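How to Budget for a Mobile Two-Arm Robot When You're a Small Team
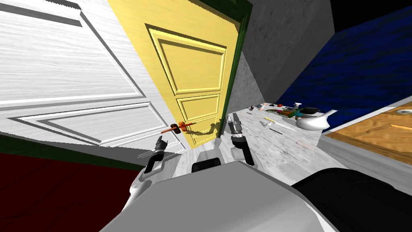
The best money I ever spent on a robot project went out the door before we owned a robot. I plan equipment purchases for a small home-assistance lab, and I love this part of the job, the part where you've got a blank spreadsheet and a catalog and everything still seems possible! My firm advice is to spend your first month in simulation, with the kind of rooms you really hope to work in. A kitchen is a great one. You get a door with a lever handle, a marble counter with a kettle and a pan on it, a long knife lying flat, a spatula, and two arms that have to share all of it. Every one of those things turns into a line in your budget sooner or later, and it's much nicer to meet them on a screen than on an invoice.

This page walks through the way we do it now. It's written for teams of two to six people buying their first mobile machine with two arms. If you already own a fleet you'll know most of it, but steps 4 and 6 may still save you some cash.

Step 1. Write the task list before you look at any hardware

Open a blank document and write down the jobs the robot has to do in its first year. Use plain verbs. Open the door. Pick up the kettle. Move the pan to the other side of the counter. Put the spatula away. Keep going until you run out, then cross off anything you'd only do for a demo.

Our first list had 13 tasks on it and I was very proud of it. Four of them needed a wrist camera, which I hadn't budgeted for, and one needed a longer reach than either arm on our shortlist could manage. That took an afternoon to find out and it changed the whole order.

Next to each task, write three short notes: the heaviest thing the robot lifts, the thinnest thing it grips, and the farthest point it reaches. You'll be using those notes all the way through.

Step 2. Build the room in simulation

You don't need a beautiful room. You need one with the right heights and widths in it. Measure your real counters, your real doorways, and the swing of your real doors, and put those numbers in. Then vary the looks as much as you like. Wild wall colors and odd floors are cheap in software, and they're useful later if you plan to train a vision model on what the cameras see.

Budget for this step properly. The items people forget:

A workstation with a decent graphics card
Paid object models, if the free ones don't match your list
Simulator license or cloud hours
Somebody's time, which is the big one

We set aside 119 hours of staff time for the first room and used nearly all of it. The second room went much faster (we reused the doors, the counters and most of the small objects), so don't multiply that figure by the number of rooms you want.

Step 3. Try more than one robot model

Now the fun bit. Load each candidate on your shortlist into the same room and run the same tasks. We compared two machines, the Jarstead and the Virnus, and on paper they were twins. In the room they were very different animals. The Jarstead's base was wide enough that it had to back off from the counter to turn, and the Virnus lost sight of its own left gripper whenever the right arm came up high.

Neither problem was on a spec sheet, and neither one was a dealbreaker either. Knowing about them let us write better questions for the sales calls.

Keep a simple log as you go. Task, robot, worked or didn't, and one line on why. We ran 400 trials across both models before we stopped learning new things, and plenty of teams could stop sooner.

Step 4. Price the grippers separately

Please do this one. A lot of quotes fold the grippers into the arm price, and then you have no idea what you're paying for or what a spare will cost you. Ask for a separate line for each of these:

The gripper itself, left and right
Replacement fingers or finger pads
The mounting plate and cable
Any software module that drives it

Go back to your notes on the thinnest and heaviest things. A knife lying flat on a hard counter is a tough pick for a lot of two-finger grippers, and a full kettle is tough in a completely different way. If one gripper can't do both, ask about mixing two types. Our supplier, Chacko, was happy to quote a mixed pair and the difference in price was smaller than I'd feared.

Buy spare fingers on day one. We put $800 in the budget for them and I'd do it again tomorrow.

Step 5. Add up the room, too

A real robot needs a real place to work, and this is where first budgets fall down. Walk the room with a tape measure and a notepad.

Doors: lever handles are much kinder to a gripper than round knobs. Swapping them is a small cost, so put it in.
Floor: check for lips and thresholds between one surface and the next. A base that glides across smooth flooring can get stuck on a metal strip.
Power: you want a charging spot away from the walkway, with its own outlet.
Network: test the signal at the counter and not just at your desk.
Safety: floor tape, an emergency stop within reach of every person in the room, and a written rule on who can switch the arms on.
Props: two of everything. Things get dropped, and I say that with affection.

Step 6. Plan the payments around the work

Hardware likes to arrive all at once, and your team can't absorb it all at once. Split the purchase into stages and tie each one to something you can show.

Stage one covers the workstation, the simulator and the staff hours. Finish when your task log is complete.
Stage two covers the base and one arm, if your supplier sells them that way. Finish when the real robot repeats three tasks from the log.
Stage three covers the second arm, the spare fingers and the extra cameras.

Not every supplier will split an order. Ask anyway, and ask early. My colleague Gangadharan Gowda handles our purchasing and he got a staged deal by offering to sign the whole order up front in January with delivery spread over the year. I would never have thought to try it.

Step 7. Leave a line for support

Zarham, the shop that services our arms, charges a yearly fee that covers recalibration and two visits. I grumbled about it for a while, and then a joint sensor started drifting in the middle of a busy stretch and they had us running again quickly. Whoever you go with, get these answers in writing:

How long does a repair take, and do they lend you a unit in the meantime?
Who pays for shipping a heavy arm both ways?
Are software updates included, and for how many years?

A quick template

If you want somewhere to start, make a sheet with these columns: item, stage, supplier, quote date, price, spare needed (yes or no), and the task it supports. The last column is my favorite. When a shiny new add-on comes along – and it will, because there's always a new tactile sensor or a prettier camera – you try to fill in that cell. If you can't name a task from your list, it goes on the wish list for next year.

Sort the sheet by stage, total each one, and send it to whoever signs off along with a short clip from your simulated room. People get excited when they can see an arm reaching over a counter! Ours had questions about the doors first, so have your door measurements handy.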